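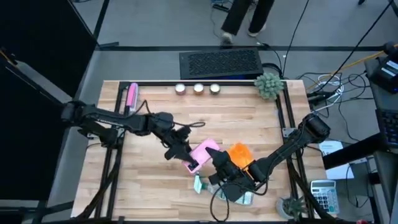
Progress report to the Masson Fund
Household Sorting and Tabletop Reset Project, Gorthorpe site
Submitted June 6, 2019

Period covered

This report covers the second grant period. The first period paid for the worktable, the shelving and the initial stock of household items. The second period was for building up the sorting tasks, writing them down properly, and running them often enough to know which ones are worth keeping.

Work completed

We now have 12 written tabletop tasks. Each one starts with a mixed group of everyday items on the table and ends with the items in set places. The items are the kind that collect on a side table or a kitchen counter at home: candles, a spray bottle, cloths, small plants, a phone, and so on. The task sheets say what goes on the table, which things may be moved, and what counts as finished.

We completed 109 sessions in the period. The target in the grant agreement was lower, and the extra sessions came from the spring weeks when the Jenlow room was free in the mornings as well as the afternoons. Sessions that were stopped early are not in the total. They are logged separately and can be sent on request.

The small candles have been the most useful items. They sit in a row at the back of the table at the start of several tasks and make a clear line to tidy toward. We chose different colors so that the task sheets can refer to each one without a long explanation. The earlier sheets just said "the candle", and that caused mistakes.

The plants are used as things to work around. They stay where they are through the whole session, one toward the back and one toward the front on the same side. Moving them was part of the original plan. We dropped it in the first month because the gray pot needed resetting after every run and this took longer than the task.

The spray bottle starts on its side in some tasks and upright in others. On its side it takes up a lot of the table, and the sheets now give the direction the spray head should point. Before that was added, two people setting up the same task would produce two different tables.

Changes from the plan

The proposal listed a set of glass jars from Skivau. We returned them. They were heavier than the catalog suggested and the lids did not stay on. The money went to a second set of cloths and to replacement candles.

Soft items have been harder to write instructions for than we expected. A cloth does not have a fixed shape, and "folded" meant different things to different people. The sheets now ask only that the cloth end up in its area - flat or bunched, either is accepted. We would like to return to folding in the next period, with a separate sheet for it.

We also reduced the number of items per task. The first drafts had the table nearly full and there was nowhere to put things down. The current sheets leave open wood between the groups.

Problems

Setup time is still too long. Four of the tasks take longer to lay out than to do. We tried marking positions on the tabletop with tape, but the tape lifted at the corners and left residue on the wood, so it was removed. A printed layout card kept beside the table has worked better.

Storage is the other difficulty. The items share one cabinet with supplies from another group, and things go back on the wrong shelf. We have asked for a lockable cabinet. There was no answer by the time of writing.

Spending

Spending is within budget under every heading. The household items line is slightly underspent after the Skivau refund. The room line will be fully used by the end of the period. No transfer between headings is requested.

Next period

- Finish layout cards for the 6 tasks that do not have one yet.
- Write and test a folding sheet for cloths.
- Add kitchen items, starting with cups and lidded containers.
- Retire any task that cannot be laid out in a reasonable time.
- Settle the storage question before new items are bought.

The Jenlow room is closed for floor repairs in August. No sessions are planned for that month, and the time will be used for the folding sheet and the layout cards. The session log and the full set of task sheets are attached separately.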